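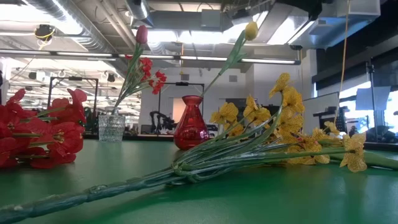

## 3.2 Materials and setup

Figure 1. Artificial stems and glass cup on the green tabletop.

We wanted to know how long people look at a flower arrangement before they decide whether they like it, and if that changes once they are told it is fake. Earlier work mostly used printed cards. Cheap, easy to mail, but flat, and people hold cards at all kinds of distances. So real objects on a table.

Stems were artificial throughout (Fig. 1). Fresh ones droop between the first and last visitor of the day and then you are comparing two different bouquets. Red was kept as the main color, for the same reason as in the pilot: it got the most comments, good and bad.

Visitors came from the Cirkomance craft fair. 400 signed up, 300 finished both rounds. Dropouts were mostly at the break, lunch line was long. No payment, a free coffee.

Each person did 2 rounds:

- Round A, no information. Look, say "done," rate from 1 to 5.
- Round B, same arrangement, but the card reads "artificial." Look, say "done," rate again.

Timing by hand with a stopwatch (D. Begay), ratings written down by J. Qin. We did not tell visitors they were being timed. They were told afterward and could pull their data, see Section 3.4.

## 3.3 Scoring

Looking time runs from the moment the cover comes off to the word "done." Where a visitor said something else ("ok," "yep") we took that. Talking during the look was allowed, otherwise people get stiff and stare at the experimenter insted of the flowers.

Ratings were treated as ordered, not as plain numbers. Half points got rounded down, a few visitors insisted on them. Missing round B means the whole row is out.

One open problem: order. Round A always came first, so some of any drop in looking time is just boredom. The September rerun adds a group that gets the card from from the start.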